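The brochure calls Cernby "the lake that time forgot to crowd." The woman across from me, who guided walking tours there for 15 years and left the trade last spring, would like that line taken off the racks. She agreed to talk on the condition that I leave her name out, as she still lives two streets from the ferry landing and buys her bread from people who rent rooms.

"It's a pretty lake," she says. "I'm not going to tell you it isn't. But there are 100 boats on it in July and the path is one person wide. You spend your vacation saying excuse me."

I had been sent the usual material. Sunrise from the Prakum overlook, lunch at a farmhouse, a "forgotten" chapel in the woods, and a boat back across the water at dusk. I asked her to go through it with me, stop by stop, and tell me what a visitor gets for the money.

The sunrise, she says, is real about one morning in three. The rest of the time there is fog, and the fog doesn't lift until the bus has gone. "They photograph it in September, when the air is dry. Then they sell it for June. I used to stand up there with a whole group facing a white wall, and I'd say, the mountains are over there, and point." 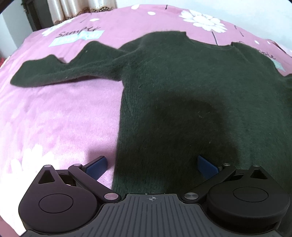 Did anyone ask for a refund? A few did. The company's answer was that the tour promised an overlook and had delivered one, and she was the person who had to repeat that on the bus. She doesn't sound proud of it. She also doesn't sound as sorry as I expected, and when I pressed her a little she shrugged and said the customers had all seen a weather forecast.

The chapel interested me more. Every leaflet I have says it was lost for generations and found again by a shepherd. She laughed at this one for some time.

"Lost by who? My grandmother was married in it. There's a road." The shepherd, as far as she knows, came in with the first printed map, along with the little sheep symbol. I have no way to check her version either, and I told her so. She said that was fair, but I could at least go look at the road.

So I did, the next morning. The road is paved most of the way, with a parking lot at the end and a kiosk that sells bottled water at a price I won't repeat. The chapel is small and cool, and it would be a fine place to sit if the recorded choir ever stopped. 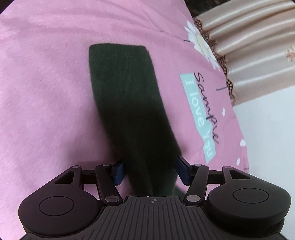

On what to bring, she is stricter than the brochure, which says only "comfortable clothing." The boat back is open and the wind comes straight down the valley after six, whatever the afternoon was like. She wants people in long pants and something with a bit of knit to it, dark green or any other dark color that won't show the spray, and a spare layer kept dry in a bag. The company will rent you a blanket on board. She thinks the blankets are the one part of the trip that makes a clear profit, and having shivered through the crossing I'm inclined to believe her.

Then there is Szczepańska, the farmhouse where lunch is served. It gets the best reviews of anything on the route. I had the soup and it was good. I had the "house cheese" and thought I recognized it from the supermarket by my hotel. My former guide wouldn't confirm that. She said the soup was made there, and that she had always told her groups to fill up on the soup.

What bothers her most is the booking system. Since the local operators signed up with Datard, the tours are sold in blocks of 20, and a guide with 2 blocks on the same morning has to run them together. "You can't show 40 people a chapel. You can show them the back of each other." Wages went up a little when the change came in, she admits, and the season got longer. She left anyway.

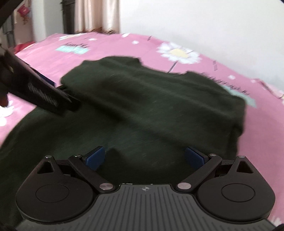
The operator I reached by phone took a different view, saying that larger groups keep the price down, that families who could never have afforded Cernby are now coming every summer, and that former guides tend to remember the old days as quieter than they were. There may be something in that. I asked whether the brochure would go on calling the lake uncrowded and was told the wording was under review.

I asked her where she would send a friend. She wouldn't name a village. She said to come midweek after the schools go back, skip the bus, take the early ferry over and walk the east shore in the direction opposite to the arrows. The path is just as narrow, but you'll meet the groups once, all together, and then they're behind you.

She does still go up to the overlook now and then, in the fall, on her own. Last time it was foggy.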